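Knotty pine table: do I have to sand the whole thing?

Posted in Furniture & Finishes, 24 January 2025

I have a long work table with a pine top, planks running the length of it, and more knots than I would have chosen if anyone had asked me. It gets used every day. At some point before it was mine, someone put something on it. It might be oil, it might be wax, it might be a thin varnish that gave up. A drop of water sits on one end and sinks in at the other.

I'd like it to stop soaking up coffee. I'd also like to keep the color, a sort of toast-and-honey shade that I'm told is what pine does when left alone with a window. My brother-in-law says sand it to bare wood and start over. My brother-in-law also says this about his deck, his canoe and his kitchen, and I have eaten in that kitchen.

Is there a way to refresh it without a full sanding? And do the knots need anything special? A couple of them feel slightly raised when I run a hand over them. The table stands tight against a wall and is a pain to move. Budget is 50 dollars, and I'd be pleased to keep some of it.

— Ludine

4 replies hidden by your filter, 3 shown

Trikton
Sand it. 120 then 220. Poly. Done in a weekend.

Vasconcelos
You can skip the full sanding, but you can't skip finding out what's on there. Everything else depends on it, including whether your new finish dries or stays tacky until March.

Pick a spot the world never sees, such as the underside of an edge, provided it got the same treatment as the top. If it didn't, use a back corner. Put a little rubbing alcohol on a cotton swab and hold it there for a minute. If the surface goes sticky, you probably have shellac. If nothing happens, try mineral spirits on a white rag and rub. A yellowish, greasy smear on the rag points to wax. If you get plain dirt and the wood looks just as it did, it's likely an old oil or a varnish, and the water drop has already told you it's worn through at one end.

Now the cleaning, and please don't hurry it. Most tables I've been asked to rescue needed a wash more than they needed a carpenter. Here's the order I work in:

Clear the top and brush it off. Get the crumbs and splinters out of the back edge by the wall too, where they collect and wait for wet finish.

Wipe down with mineral spirits and clean rags, following the planks. Change rags when they turn brown, and open a window. Lay the used ones flat outside to dry.

Go over it by hand with 220 paper on a block, along the grain, lightly. You are scuffing, so put the power sander back. Pine is soft and the knots are hard. A sander eats the wood around each knot and leaves the knot standing there like a button, and I suspect that's how you got your raised ones.

Vacuum the seams between the planks, then wipe again. Look along the surface from a low angle with a lamp at the far end. Dull patches are fine. Shiny ones need another pass.
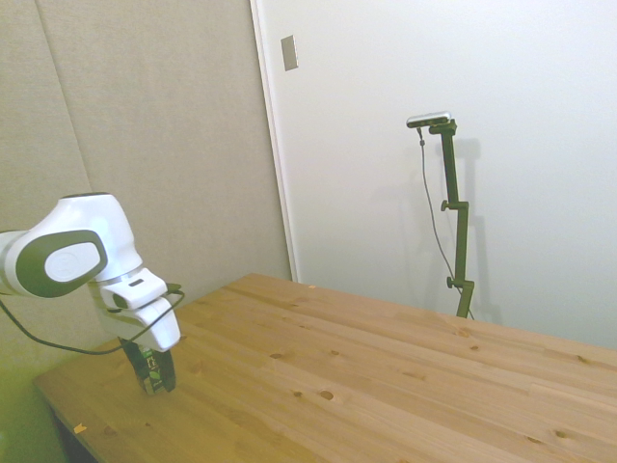 Deal with the knots. Small dark ones like those can stay as they are under an oil finish, as long as they're dry to the touch. If one is sticky, clean the resin off with alcohol and dab on a coat of dewaxed shellac. For the raised ones, wrap the 220 around something flat and hard and work just on the knot. Stop when your fingertip loses interest.

Put on the finish. I'd use a wiping oil-varnish mix, thin coats, wiped back after 20 minutes, a day between coats, three coats in all. It will warm the color a shade, and you should try it on your hidden spot first. Give it a week before coffee. If the alcohol test said shellac, write back before opening the can, as I'd give you different advice.

As for cost, the can, a sheet or two of paper and the rags came to 33 dollars for me last time. The canoe is outside my field.

Prirent
Agree with the above, mostly. Two things. Pull the table away from the wall even if it's a pain. I left mine where it was and now have a tidy oil stripe on the paint, at exactly table height, that I explain to visitors as a design choice.

Second, pine dents if you look at it sternly, and no finish will change that. For small dents, a damp cloth and a warm iron for a few seconds before you start will lift a good many of them. It doesn't work on the ones where the fibers are cut. I have 1,988 of those, by my wife's estimate, and she puts most of them down to me.

Trikton
Poly wouldn't have done that to the wall.

Ludine
Swab test done: no stickiness, no yellow, just a rag I'm ashamed of. Going with the wiping varnish. The table comes away from the wall tomorrow, and Jailson Lacerda from next door has been promised lunch for taking the other end.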